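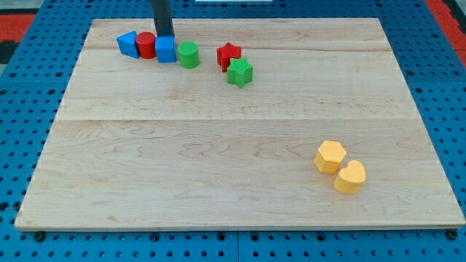

**Maple benchtop cupping after oiling, do I flip it or leave it alone?**

Posted by Szu-yu Yeh

Hi all, long-time reader, first time I've had a problem big enough to post. I glued up a maple top for a little kitchen island over the summer (first glue-up ever, be gentle!) and it came out dead flat. I was so pleased with myself I made my neighbour come and look at it. I sanded it, wiped on a food-safe oil, let it sit overnight, wiped on another coat, and then left it on the table in the garage at Brivenley while we went up to my sister's for a bit.

Came home in February and it's cupped. The two long edges have lifted and the middle is sitting low, so if I lay a straightedge across the width I can slide a couple of coins under it in the centre. Lengthwise it's still fine. No cracks, no open joints that I can find, and I've been over every join with a torch and my fingernail.

Details in case they matter:

- hard maple, bought rough from a fellow out at Kavevcombe who said it was kiln dried
- ordinary yellow wood glue, clamped overnight
- I oiled the top and the edges. I did NOT oil the underside, because I figured no one would ever see it
- garage is unheated, gets damp, and the sun comes in the side window in the afternoon
- I didn't pay any attention to which way the growth rings were going, I just picked the prettiest faces

My brother-in-law reckons I should wet the hollow side and park something heavy on it. My dad says to rip it all apart and start again, which I would really rather not do as I only have a borrowed table saw and it frightens me. It has to go on a base that's already built and painted, and I promised it would be in the kitchen by the time the family turns up.

Can it be saved? And do I fix it before I screw it down, or will the screws pull it flat? Any help hugely appreciated.

---

**Nelli Hyvönen**

Oh, I feel for you, but take a breath, this is very fixable and you almost certainly don't need the saw. A couple of coins over the width of an island top isn't much at all. I've had one come up like a roof tile and it still went back.

I'd put my money on the unoiled underside. Oil doesn't stop moisture getting into timber but it does slow it down, so you had one face taking up the damp slowly and the other taking it up as fast as it liked. The bare face swelled more, and when one face gets wider than the other the board curls away from it. You say the edges went up and the middle stayed low, so the underside grew. It all fits. Sun on the top in the afternoon would have been drying that face out at the same time and making it worse.

So please don't do what your brother-in-law says quite yet! He's on the right track in that you'd be wetting the hollow side, but you've already got oil on it, so water will mostly sit there, raise the grain in blotches and annoy you. What I'd do first is nothing much:

1. Bring it inside, into the room where it's going to live.
2. Stand it on edge, or lay it on four or five battens so air can get to both faces equally. Never flat on a solid table, and not leaning against the wall behind a heater.
3. Leave it for two weeks. Really leave it. Check it with the straightedge every few days if you can't help yourself (I can't) and write it down in pencil on a bit of tape.

Most of mine have come back on their own. Once it's flat, or as near as it's going to get, oil the underside with the same number of coats as the top and do the end grain twice, since it drinks the stuff.

If it's still a bit hollow after that, put it on the battens with the hollow side down and see if another week helps. I wouldn't bother with weights. They make you feel as though you're doing something and then the board springs back when you take them off.

As for the screws, yes, they'll pull out a small cup, but don't run them straight up through a tight hole. A maple top that wide is going to get wider and narrower through the year whatever you put on it, and if you pin both sides hard it'll either split or drag your base apart. Use slotted holes or those little figure-eight fasteners or wooden buttons in a groove. Fix it firmly along the centre and let the two long sides slide. I learned this on a hall table for my mum, which made a noise like a rifle one night in July and has had a crack down it ever since. She keeps a doily on it.

And don't beat yourself up over the growth rings. People will argue about alternating them until the cows come home. I go by the prettiest face too.

---

**Po-yen Tu**

just sand it flat. 80 grit, go across then with the grain, then 120, 180, done. did my bench that way in an afternoon no dramas. if youve got a mate with a drum sander even better

---

**Shuk-fan Tsao**

I'd hold off on the sanding, sorry Po-yen. If you sand it flat while the underside is still swollen, it'll dry out in the house and then you'll have a hump instead of a hollow, and a thinner top to boot. Sand last.

I agree with nearly everything Nelli said, with a couple of things to add from the hire shop side (I was at Bindholm for years, mostly explaining to people why their floor had moved).

"Kiln dried" only tells you what it was on the day it came out of the kiln. If it then sat in an open shed over a wet winter it's no longer what it says on the ticket. Borrow or hire a moisture meter if you can, even a cheap pin one, and poke the underside in a spot that'll be hidden. The actual number matters less than whether it's the same on both faces and whether it's stopped changing. When you get the same reading a week apart, that's when you do your flattening and your fixing. Much better than going by the calendar. I paid 148 dollars for mine and thought it was daylight robbery, and it has paid for itself many times over in jobs I didn't have to redo.

Two weeks may be a touch hopeful if it's thick, by the way. You didn't say how thick. Anything much over an inch I'd give a month.

Also, have a look at your base. If it has a solid panel right under the top you'll be trapping the air on that side, and you'll be back here with the same question next year. Open rails are better. If it's already boxed in, drill a few decent holes in the panel where they won't show.

And keep the kettle off it. Steam coming up under an overhang every morning does more than you'd think.

---

**Szu-yu Yeh**

Thank you all so much! It's in the dining room on five battens and everyone has been threatened. It's an inch and a half thick, so it sounds like a month for me, and the family will be eating off the old trestle. I've asked around for a meter and Li-hua Hung from my pottery class has one she'll lend me.

Nelli, I had a look underneath and the bare side is noticeably rougher than when I left it, so I think you're spot on about it taking up damp. Shuk-fan, the base is open rails, phew. I've got to find out what a figure-eight fastener is now.

One more, if anyone's still reading: do I need to scrub off the old oil before I put more on, or can I go straight over the top?

---

**Nelli Hyvönen**

Straight over the top, if it's the same oil. Wipe the dust off with a dry cloth, give it a very light rub with something fine (I use 320) and go again. Thin coats, and wipe off whatever hasn't soaked in after 11 minutes or so, or it goes tacky. Lay the oily rags out flat outside to dry before they go in the bin, please, as they can heat up and catch fire when they're scrunched in a ball.

Post the straightedge readings when you've got them, I'm nosy.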